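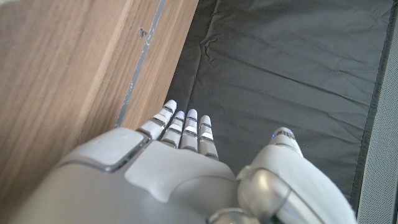
Crumpled dark gray fabric and a wooden surface at Engelbrecht Hall in Kallthorpe.

Gray cloth from the old Dutetti workroom finds new homes in Kallthorpe

If you have walked past Engelbrecht Hall in the past few weeks and wondered why so many people are coming down the steps with bundles of dark gray cloth under their arms, wonder no more. The big clear-out of the Dutetti workroom is well under way, and a good part of what was on its shelves is already on its way to becoming curtains, aprons, chair covers, dog beds and, in at least one house on Ridine Street, a very grand cape for a school play.

Dutetti made drapes and table coverings for hotels out of the long brick building behind the post office, and when it shut its doors for good in January there was still a great deal of fabric rolled up in the back. Most of the colors were sold off with the machines and the cutting benches. The gray was not. It had been ordered for one large job that was called off, and so there it sat, 3122 yards of it, in a plain weave and a single shade, with a buyer from out of state who kept promising to send a truck.

The truck never came, and the building had to be emptied. That is when Delphine Lindgren picked up the phone. Lindgren had worked at Dutetti for much of her adult life, first on the hemming tables and later writing up the orders, and she could not stand the thought of good cloth going to the dump. She asked the former owners whether the town might have it. They said yes before she had finished the question (she had prepared a whole speech, she says, and was a little put out not to get to use it), and within the week the first rolls were being carried across the parking lot to the hall.

As of this writing, 1637 yards have been measured, cut and taken home. The rest is waiting its turn in the hall's side room, stacked as high as the windowsill.

"I know that gray better than I know my own kitchen," Lindgren said, pulling a length of it straight with both hands as she talked. "It wrinkles if you look at it. You'll take it out of the bag and think you've been handed a dishrag. Then you put a warm iron on it, with a bit of steam, and it lies down like a lamb. People need to be told that or they get discouraged."

They are being told that, and plenty more besides. Each cloth morning at the hall starts at 9 with coffee and a short talk at the front table, where Lindgren goes over how to find the grain, which side to call the right side (there is a right side, though it takes a good lamp and some patience to find it) and how much to allow for shrinking. After that the tables are open. You can have your piece cut and go straight home, or you can stay until noon and get on with things in company, and from the look of it the company is what many people are coming for.

The conversation wanders, as it will when hands are busy. On the morning we stopped in, it went from zippers to tomato plants to the new stop sign by the feed store, and back to zippers again. A man who had come for a truck-seat cover and had meant to stay five minutes was still there at half past eleven, pinning a hem for the woman across from him. Two sisters were trying to agree on the drop of a tablecloth for a table that neither of them had thought to measure. They settled it in the end with a phone call to a grandson, who had to be talked through the use of a ruler. 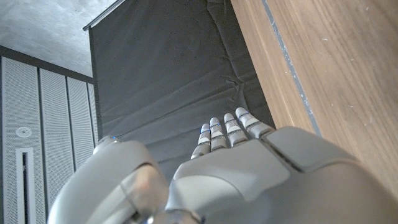 Dark gray fabric beside the wood.

The cloth itself costs nothing. There is a limit of 50 yards to a household, which sounds like a lot until you start pricing out curtains for a farmhouse, and anyone who wants more than that for a school, a church or a club is asked to put in a short note saying what it is for. Several notes have come in already. The high school drama club would like enough for side curtains on its stage. The library would like to cover the backs of the display boards in the children's corner, which have been a sort of mustard color for longer than anyone on the staff can remember. A reading group that meets in the hall has asked, very politely, whether something might be hung over the north door in winter to keep the draft off their ankles, and Lindgren says that one will be done first whether or not the paperwork is in order.

What does dark gray go with? This question comes up at every table, and there is no shortage of answers. Lindgren herself leans toward a bright edge, a strip of yellow or red along the bottom where it will catch the eye, and she has brought in a basket of ribbon and bias tape from home for anyone who wants to try a few against their piece before deciding. Others like it just as it is. It hides pencil, cat hair (gray cats only, as one visitor pointed out) and most of what gets tracked in from the yard. One couple is making plain panels for the bedroom of a son who works nights at the bakery and sleeps through the sunniest part of the day. They tested a double layer by holding it up to the hall's front windows and were very pleased with how dim it got on their side.

For anyone planning to sew the cloth at home, a few of the things covered in the morning talk may be worth having in writing. Wash it before you cut, in cool water, and hang it over a rail or a door instead of bunching it in a basket. Press it while it still has some damp in it. Use a fresh needle, a size or so heavier than you would choose for bed sheets, and a longish stitch. Chalk shows up nicely and brushes out again. Soap slivers work too, if you have run out of chalk. The cut edges fray quite freely, so either turn them under twice or run a zigzag along them the same day you cut, and don't leave a raw piece where a kitten can get at it.

If you don't sew at all, come anyway. Plenty of what goes out of the hall will never meet a needle. Cut with pinking shears, a square of it makes a good wrap for silverware or for the good glasses when you are moving house, and a longer strip laid along a wooden table keeps the serving dishes from leaving rings. The painters who did the outside of the hardware store took a few yards to use as drop cloths and sent back a thank-you note with a thumbprint of green on it, which is now pinned up by the coffee pot.

There is a second part to all of this, and it is the part Lindgren gets most excited about. She has been keeping back the ends, everything too short or too oddly shaped to be of use to someone making curtains, and the plan is to piece them together into one very large picnic cloth for the summer supper on the green. Each person who has taken fabric is invited to bring in a hand-sized patch of something else, from an old shirt or a worn-out pillowcase or whatever is in the rag drawer, to be stitched on top of the gray. So far there have been patches from a bowling shirt, a pair of striped pajamas, a flour sack, a raincoat (that one broke a needle) and a baby blanket whose owner is now six feet tall and had to be asked twice.

"I would like it to be long enough that you can't see who is sitting at the other end," Lindgren said. "And I would like somebody to spill something on it in the first ten minutes, so we can all stop worrying and eat."

The old workroom behind the post office has been swept out and is up for rent. The sign is still over the door, and a few people have asked about it. The former owners say they will leave it where it is until a tenant wants it down, and that if it does come down it will go to the hall, where there is already a spot in mind for it above the coat hooks.

Cloth mornings will go on at Engelbrecht Hall until the side room is empty. The doors open at 9, and the side entrance on Ridine Street has no steps, for those coming with strollers or canes or planning to leave with an armful. Bring your measurements written down, a bag bigger than you think you need, and your own scissors if you are fond of them. There is a box for returning any cloth you took and found you couldn't use, just inside the door on the left. Patches for the picnic cloth can be dropped in the blue tin on the coffee table at any time the hall is open, with your name on a slip of paper if you would like it stitched on beside them.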